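Simulated gripper slides off round drawer knob, wrist camera view attached

Posted in Simulation and Test Cells by Senad Berisha

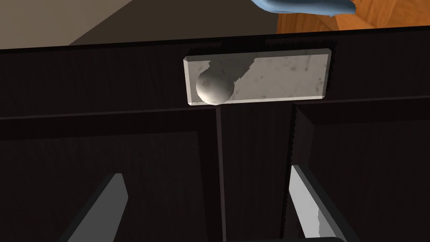 Wrist view on the approach to the top drawer, fingers open.

I look after the simulated copy of our kitchen cell. The arm is supposed to close on the knob, pull the drawer out and let go. It worked until I swapped the old bar handle for a round knob on a backplate, from the Sakwood cabinet set. Since the swap it gets to the knob, closes, and then slides off the front as soon as the arm starts to back away. The drawer moves a little or doesn't move at all.

What I have tried so far:

Raised the grip force in steps until the fingers started to shake.
Raised friction on the finger pads. Slightly better, then no change.
Slowed the pull to half speed. No change.
Checked that the drawer joint isn't locked. I can drag it open by hand in the viewer with no trouble.

I ran 800 attempts overnight with small changes in the start position and 791 of them failed. The nine that worked don't have anything in common that I can find. The controller is the same one we use on the real arm, so I would like to leave that alone if I can. The doors below the drawer still have the old bar handle in their own test and those open fine.

Is this a contact setting, or is my grasp point wrong? I have to hand the cell over on Tuesday.

Vasilis Karagiannis

Friction is too low. Set it higher on the knob as well as on the fingers. Most simulators combine the two values and some of them take the smaller one, so changing only the pads may do nothing.

Dagmar Brabec

I would look at the shapes before touching friction again. We had nearly the same fault on our Ramthorpe cell after a handle swap, and it was two separate problems.

First, turn on the collision view and look at the knob from the side. When a new part is imported, many tools wrap the whole thing in one simple hull. Your knob and backplate may have come in as a single piece. If so, the hull slopes from the front of the knob down to the edges of the plate, and there is nothing behind the ball for the fingers to hook onto. They are squeezing a wedge, and a wedge pushes them off toward the front. That would fit with force making no difference. You can't see any of this in the normal view, where the ball will look fine.

To fix it:

1. Split the part into two bodies, plate and knob.
2. Give the plate a box and the knob a sphere. If there is a neck behind the ball, give it a short cylinder.
3. Fix both to the drawer front, and turn off contact between them and the drawer so they don't fight each other.
4. Put your friction and grip force back to what they were with the bar handle.

Second, the grasp point. In your picture the knob is on the left part of the plate. If your script still takes the center of the whole handle part as its target, which is what we did with bar handles, it is aiming to the right of the ball. Move the target to the center of the sphere. Then go in 4 mm deeper than that, so the pads close behind the widest part of the ball. Watch the plate when you do this, because the fingertips can run into it. We back off in 1 mm steps until the contact report shows only the knob.

After that, run a short batch and log the first contact for each attempt. If the right finger touches before the left one every time, the target is still off to one side.

Senad Berisha

Thank you both. Collision view shows one hull over the knob and the plate, as Dagmar said. I have split it and moved the target. There was no neck in the part file, so I added a cylinder 11 mm long. First short batch is running now.

Zorica Đorđević

If you still get slips after this, check the collision shape on the fingers too. Ours had flat boxes that stuck out past the drawn fingertips, and they hit the plate early. Also save the old handle version under a different name before you hand over. Somebody will ask for it.

Senad Berisha

Old version saved. The batch finished and most of them open now. The ones that fail are all on the far right of the start area, so I will look at the approach path next and start a new thread if I get stuck.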